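About us

Bronum supplies and services two-finger grippers for small robot arms, together with a pick-and-place kit for workshops, colleges and test benches. We design the fingers, fit the pads, set up the arm and write the control software that closes the jaws. We don't make arms. The gripper bolts to the customer's own arm through an adaptor plate, and we keep drawings for the plates we have already cut.

The firm was set up by Aidan Ó Néill and Florence Sawatzky, who had worked together on packing machinery and wanted a gripper that could be stripped and put back together at the bench. Harvey Campbell joined to run software. Jade Doucette looks after testing and Czesław Żak handles repairs and spares. That is still the whole technical staff, and the person who answers an enquiry will normally be the person who does the work.

What we supply

The standard product is the Pomumeo kit. It contains the gripper, a wrist camera on a short bracket, cabling, a power supply, 2 spare pairs of grip pads and the control software on a memory stick. The fingers are yellow plastic with a black textured pad on each inner face. Pads are treated as wearing parts and can be changed without taking the finger off. Grip force is set in software in 10 steps, and the setting is stored in the gripper, so it survives a power cut.

Testing is done on ordinary objects that customers can buy for themselves. Toy building bricks are the usual choice. They have flat sides, studs and hollow undersides, and a loose pile presents them at awkward angles, with one brick often resting against the next. A parallel grip on two flat sides is easy. A grip on a stud edge is poor and tends to turn the brick as the jaws close, so the software is asked to look for a better pair of faces first.

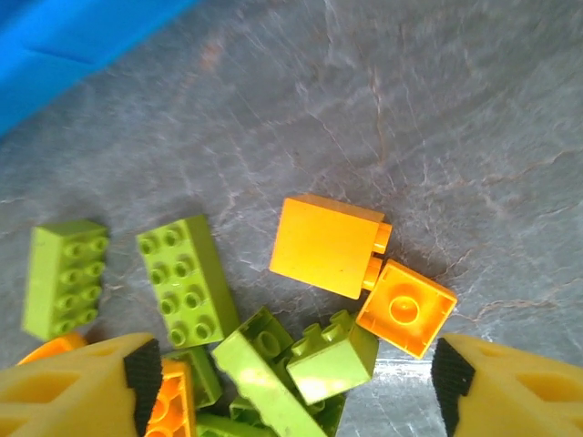

Can the kit be used with objects we supply ourselves?
Send us a few samples before ordering and we will run them through the standard test, then report which grip settings held and which did not. Samples are returned with the report.

How we test

Every gripper does 400 open and close cycles before it leaves us. It then goes on an arm for a picking run, and the log from that run is sent out with the unit. A dropped object is recorded as a failure whatever the cause. Missed grips are recorded separately, as they usually point to the camera and not to the jaws.

Camera set-up is checked over a patterned surface as well as a plain one. Veined stone is a useful case. Thin lines can be taken for the edges of an object, and a polished top gives small bright reflections that move as the wrist moves. Jade keeps a list of surfaces that have caused false picks, and the software is run against it before each release. 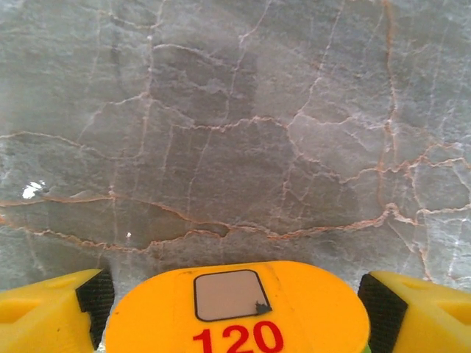

Wrist camera view of the gripper over a veined stone surface, with the black pads facing each other.

One further check is known here as Wetness, after the name of the first test file. Pads are misted with water and the picking run is repeated at the same force settings. Results are given in the log as a separate column. The kit is not sealed and should not be used where water can reach the motor housing.

Service and repairs

Repairs are done at our unit. Czesław strips the gripper, replaces worn parts and repeats the cycle test. The guarantee runs for 2 years and covers everything apart from pads. Customers in the west of Ireland can also hand units in at Ó Dálaigh, our agent, who holds pads, cables and adaptor plates in stock.

Training is offered in groups of up to 6, either with us or at the customer's site. It covers fitting, camera set-up, force settings and pad changes. The unit is closed for the first half of July, and repairs received then are booked in on our return.

Page last revised 30 Sep 2022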